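Bathroom Fittings > Washbasins > Care and Use

4. DAILY CARE OF THE COUNTERTOP BASIN

1. Rinse the bowl with clean water after each use.
2. Wipe the black stone slab with a soft cloth – water spots show easily on the dark surface.
3. Lift hair and soap from the drain strainer by hand.

CAUTION: Do not put bottles with acid cleaner on the stone.

Basin on its slab, with the round chrome drain:

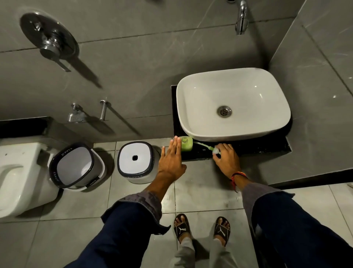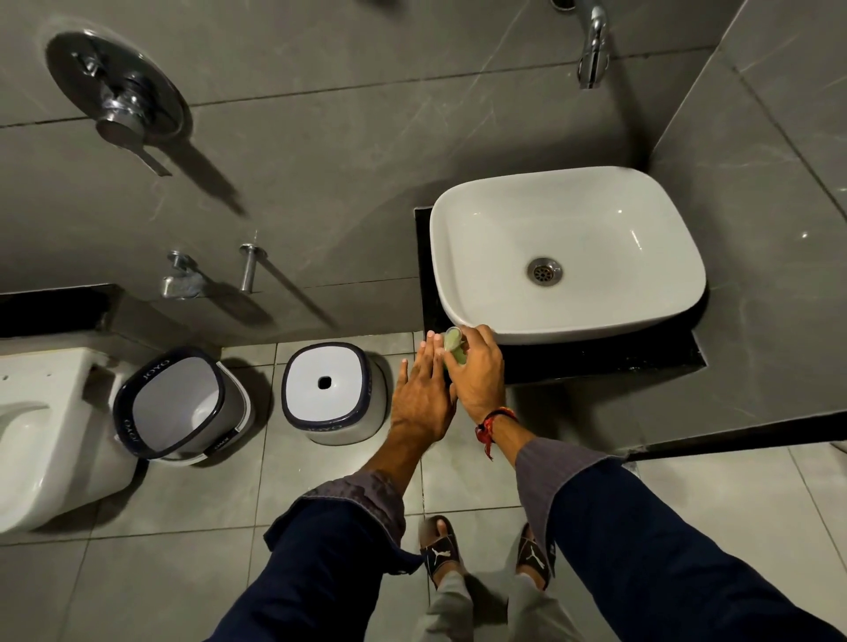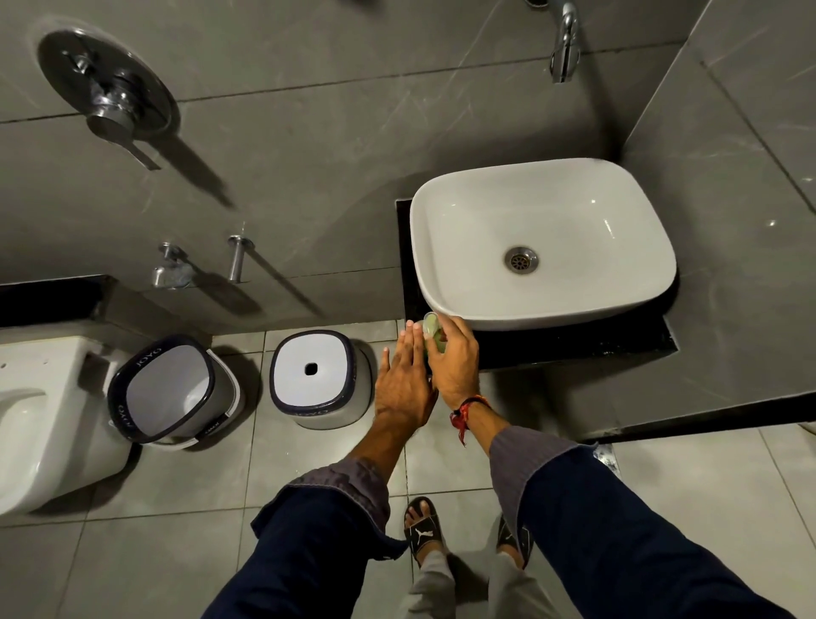

5. CARE OF THE WALL SPOUT

1. Clean the chrome with mild soap only.
2. Dry it well.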